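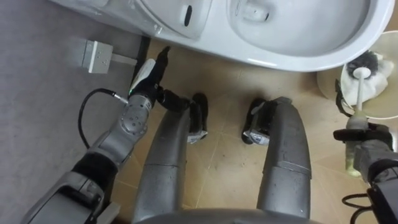 How often should you clean a bathroom? Once a week is plenty for most homes, with a quick wipe on the days in between.

Home | Blog | Around the House | About

Wednesday, February 7, 2024
By Enda Gilmartin
3 min read

I used to save the whole bathroom for Saturday and hate every second of it. Then last September I tried splitting it up, and I love how well it's going! The mirror and sink get a wipe while the shower warms up, the towels go in with whatever wash is running, and the floor gets its turn on the weekend. The big clean now takes me 11 minutes (yes, I set the oven timer, and yes, I race it).

My friend Ultan got me started. He cleans from the top down – light fixture, shelf, mirror, sink, tub, floor – so the dust lands on something he hasn't done yet. I had been mopping first for years and then knocking hair and lint all over my nice clean tiles.

The other big change was my supplies. I had a cabinet stuffed with half-used bottles, and now I'm down to three things: dish soap, white vinegar and baking soda. Just keep the vinegar off marble or other natural stone, as it can dull the finish, and never mix it with bleach. 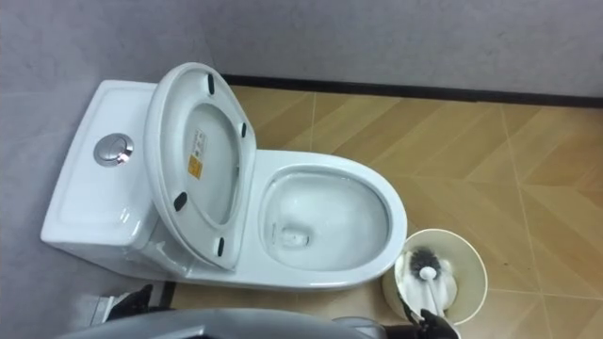

Cloths matter more than I expected, too. I keep two colors, blue for the sink and mirror and yellow for everything near the floor, and they go through a hot wash with no fabric softener. Softener leaves a coating on microfiber and then it just pushes the water around.

Grout is my next project. Peadar swears by an old toothbrush and a baking soda paste left on for a while, and his shower looks fantastic, so I'm doing one wall this weekend and I'll post how it goes. If you have a good trick for the corner behind the tub faucet, please leave it in the comments – I've tried everything but a toothpick!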